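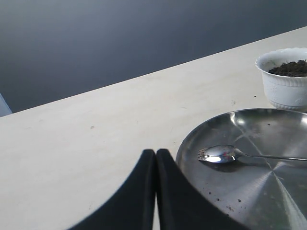 Our project looked at how much soil gets lost when you repot small plants at a table, and whether the way the work area is laid out makes a difference. The idea came from the Mancuso building, where the plant club repots in the same room where people eat lunch. We used a pale tabletop so that spilled soil would be easy to see – on the cream surface even one dark crumb near the bowl stands out. The soil was kept in a white ceramic bowl and moved with a metal spoon, with a round stainless steel plate on the table next to it.

Method

We tested 2 layouts. In Layout A the bowl and the plate were at opposite ends of the table. In Layout B they were close together. Each trial used 100 grams of soil from one bag of Pliltness potting mix. The person doing the trial moved the soil from the bowl to the plate one spoonful at a time, then stopped. After that we brushed whatever was on the table onto a sheet of paper and weighed it on a Jitden kitchen scale.

We did 17 trials in February. The table was wiped before each one. Leonidas Economou did the weighing every time so the readings would be taken the same way.

Results

Layout A lost up to 2 grams in a trial. Layout B lost less in nearly every trial, and a few times the scale did not register anything. Most of the soil in Layout A fell in the space between the bowl and the plate. In Layout B it was mostly right at the rim of the plate, where the spoon was tipped.

Problems

The scale only reads whole grams, so the small amounts are not reliable. The soil also dried out over the month and got dustier. We should have kept the bag closed. Heaped spoons spilled more than level ones, but we did not write down which trials had heaped spoons – this should be fixed if another group repeats the project.

We recommend keeping the soil and the plate close together and using level spoonfuls. The plant club has a copy of our data sheet.

Comments

gardenbench4: Did you try it with damp soil? Mine hardly spills at all if I mist it first.

R. T.: Trays with a lip would help more than moving the bowl.

plantclub_m: We moved our bowls closer together last week. Still have to wipe the table though.

Search reports Enter keyword Go

Contact | Copyright Gokmont Student Projects | Back to top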